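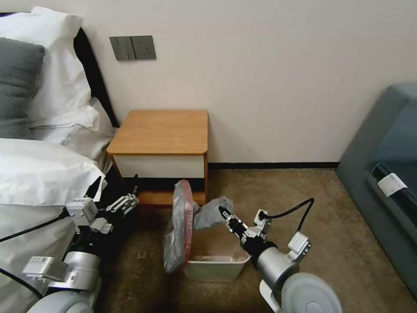
Thin film should be tested apart from everything else, Nantana Luangrath argued when the protocol was first discussed, as a gripper that is good with rigid objects can still be helpless with a bag. We took this remark seriously, and it changed the order in which the comparison was made. The original plan was to compare the two finger pads on boxes and cups and to add the bag only at the end. In the final protocol the bag comes first, and this section reports only that part.

4.2 Finger pads for bag handling and bin transport

The task was to dress a small bedroom bin with a plastic bag and then to move the bin with both arms. It was chosen for two reasons. First, it contains two very different grasps on the same material. During dressing, one gripper must pinch loose film and keep it under light tension. During transport, both grippers must hold the bin at its sides, with the film lying between the pad and the rim. Second, the bedroom of the Drevcombe flat leaves little free space for the arms. The bed stands on one side and the sofa on the other, and the bin is handled in front of the bedside table, so each arm must approach from its own side.

Two pads were compared. The Risetti pad is a soft moulded pad with shallow ribs across the closing direction. The Brophy pad is harder and has a flat surface. Both were mounted on parallel fingers, and both arms always carried the same type. The pads were cleaned with a dry cloth between trials. We did not try mixed pairs – this would be interesting, but it would double the work.

All motion was commanded by teleoperation. The operator was Merike Luik for every trial, so differences between operators do not enter the comparison. On the other hand, the results depend on the habits of one person, and we come back to this point at the end of the section. The arms were run with the Climex controller in position mode, with a limit on the closing force of each gripper. The same limit was used for the two pads. It was chosen in June, before the comparison, by closing the gripper on an empty bin and lowering the force until the wall did not bend in a way we could notice.

We planned 50 trials for each pad. Three trials with the Risetti pad were discarded after the controller lost connection to one arm, and they were not repeated. The analysis therefore uses 97 trials. A trial was counted as failed if the film left the gripper before the operator released it, if the bin slipped during transport, or if the operator asked to stop. A tear in the bag was noted separately and did not by itself make the trial a failure.

The dressing phase was more difficult than the transport phase with either pad. The typical situation is that one gripper closes on a gathered part of the bag above the bin while the other one stays open and waits for its turn. In this position the film hangs in folds between the pinch and the rim, and a part of it may lie outside the bin. If the operator pulls too early, all the film comes to one side. If she waits too long, the loose part falls back inside and must be found again. The head camera gives limited help here, for the depth of a translucent surface is poorly visible. Luik reported that she watched the movement of the folds more than the gripper itself.

With the Risetti pad the operator could pinch a single layer of film from the side of the bag. The ribs seem to collect a small fold when the fingers close, and this fold then works as a kind of stop. The Brophy pad needed a thicker bunch. When the bunch was large enough the hold was secure, but it took more attempts to collect it, and the bag was often placed less evenly on the rim. Five trials failed with the Brophy pad, all of them in the dressing phase and all by loss of the film. No trial failed with the Risetti pad among those kept for the analysis. We consider the difference useful for the choice of pad, but the number of failures is small and we do not make a stronger claim.

Tears showed the opposite tendency. The soft ribs held the film so well that the operator did not feel when it was under too much tension, and the bag became longer and thinner near the pinch point before it opened. With the flat pad the film usually slid a little, which protected it. A slip detector in the controller would perhaps give the advantage of both pads. The present Climex software does not offer such a function, and we did not write our own.

For transport, the grippers approach the bin from the two sides and close on it with the bag folded over the rim. Figure 3 shows this two-sided hold with the bag in place.

Figure 3. Transport grasp in front of the bedside table. Each gripper holds one side of the bin, with the bag folded over its edges. The bin is slightly tilted. 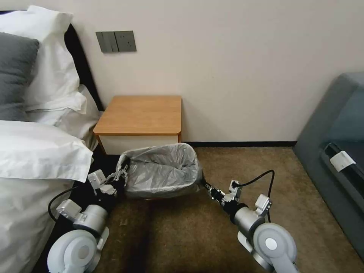 Small differences in height between the two arms are difficult to avoid under teleoperation, and they appear as a rotation of the load. We did not correct for this in software. The soft pad follows the rotation by deforming, and the bin wall stays in contact over a large part of the pad. The hard pad keeps its shape, so that the contact moves towards one edge. The operator could hear a short scraping sound when this happened and learned to use it as a warning, although sound was not planned as part of the feedback.

The layer of film under the pad was expected to be a problem in transport, and we had prepared a second series with the bag removed. After the first trials this series was cancelled. Neither pad lost the bin, and the only visible effect was that the bag sometimes moved down the outside of the wall when the fingers closed. On release the film tended to stay on the Risetti pad and was lifted with it. The operator then had to open the fingers fully and wait a moment before retreating – a simple habit, but one that an automatic policy would also have to learn.

Three limits should be mentioned. The bags all came from the same roll, and thicker film may behave differently. Wear of the pads was not measured, and the ribs of the Risetti pad looked smoother at the end of the series than at the start. Finally, Luik used the Risetti pad first and the Brophy pad second, so any effect of practice should favour the Brophy pad. The order cannot explain its failures in dressing, but it may hide part of the difference in time, and for this reason completion times are not compared here.

The Risetti pad was kept on both arms for the experiments with rigid objects described in the next section.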